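Bench notebook, April
Equipment planning, towel cell
51 shares 4 comments

Start 9:40. Want the purchase list for the second arm settled before Tudor has to send it up. Writing as I go, will tidy later (won't).

Where we are. One arm, one gripper, one table. Everything waits on that one arm. When Justinas is doing grasp tuning I can't do folding, and when I'm folding he reads datasheets and gets cross. Second station has been "next quarter" since before I moved benches.

Money: Tudor Bălan says we have what is left from the conveyor we didn't buy, plus whatever he can shake out of consumables. He would not give me one number. He gave me two and said plan for the smaller.

Arm itself is already decided, same model as now, quote in the shared folder. Not reopening that. Everything below is the stuff that hangs off it, which is where we got burned last time. Last time we budgeted the arm and forgot the cables, the base plate, the spare fingers and the e-stop box. Four seperate small orders, four shipping charges.

Gripper fingers
- Ezeani quote: 366 per pair, machined, brackets included.
- Broltgate quote: 300 per pair, brackets NOT included, and they want a minimum of two pairs. Brackets another line on the quote, see folder.
- So Broltgate looks cheaper until you add it up. Asked them to requote as a kit. No answer yet.
- Justinas Pärn wants the Ezeani ones. His argument: we already know how they clamp and he doesn't want to redo the offsets. Fair. Redoing offsets last time ate most of a week.
- My argument: need spares whichever we pick. One pair on, one pair in the drawer, for each arm. Put that in the list now and not after a finger bends.

Knobs. Keep losing them. Order a bag. Cheap. Thread size is on the inside of the drawer lid, do NOT guess it again.

Wrist camera. Same as existing one so the mounts match. Nultby has them, lead time three weeks if they're telling the truth. Cable has to be the long one. The short one pulls tight when the wrist goes past vertical, we found that out with an arm swinging at a table. Add two long cables. Add strain relief clips.

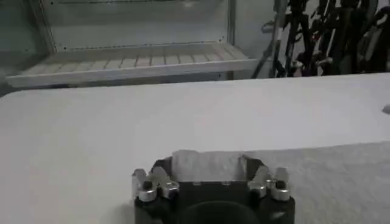
Table covering next. Question is whether to buy the same stuff for station two or try something darker. White towel on white covering is hard on the edge finder, and Justinas keeps saying just buy a gray one and be done. But all our recordings so far are on white, and if station two is gray we can't pool the runs without thinking hard about it. Leaning white for both plus one gray piece to swap in for tests. It's fabric, it's not what breaks the budget. Undham sells it off the roll, cut to length. Need to measure the tabletop properly first, incl. the rounded corner and how much has to wrap under. Last piece was cut short, my fault.

Towels. Budget for them as a consumable, please. They go flat after enough cycles and then grasp rates mean nothing compared with the month before. I'd like one bulk order, same batch, washed once before use, half kept sealed. Tudor asked why towels need a line in a robot budget. Told him to come and watch a tired one get picked up.

10:55. Phoned Ezeani. They'll hold 366 per pair to the end of the month. Discount if we take four pairs, she wouldn't say how much on the phone, email coming. Also asked about compliant tips. They do them, she is sending samples. Free, so yes.

Base and mounting. The Undham pedestal is 953 with leveling feet. Alternative is bolting to the table like now. Against bolting: table shakes when the arm stops hard, and the camera shakes with it. Against pedestal: price, and it has to go on the floor somewhere. Haven't drawn the floor plan yet. Don't order until the reach is checked on paper, both arms, elbows out.

Safety bits. Second e-stop, its own. Not a splitter. Floor tape. The guard question goes to Tudor, he has to sign it anyway.

Time, since that's a cost too:
- install and level, two days if the plate holes line up
- camera calibration, one day
- offsets, one day (Ezeani) or most of a week (Broltgate)
- rerun the baseline towel set on station two before anyone beleives a number from it. Needs 21 runs minimum, same script, same towel batch.

Want the baseline written into the plan so it doesn't get skipped when somebody wants a demo.

11:30. Justinas read over this. His notes:
- wants a torque driver on the list. Ok.
- says put the gray covering as "test material" and not "spare" or it will get used as a spare.
- thinks one pair of spare fingers between two arms is enough. I don't. Leaving it at one per arm and Tudor can cut it.

Things I have not priced: network switch, power strip with enough length, a proper drawer insert for the fingers. Shipping from Nultby, which was silly last time.

To do
- chase Broltgate for the kit price
- measure table (twice)
- reach drawing, to Justinas before it goes anywhere
- look for Ezeani email re four pairs
- draft list to Tudor by 4 pm, pedestal marked as "pending drawing"

3:20. Broltgate replied. Kit price comes with a longer lead time than Nultby's cameras. Going with Ezeani unless Tudor objects. Two pairs for the new arm, one spare pair for the old. If the four-pair discount is any good, make it four.

Sent at 3:50, switch and power strip still blank.

51 shares 4 comments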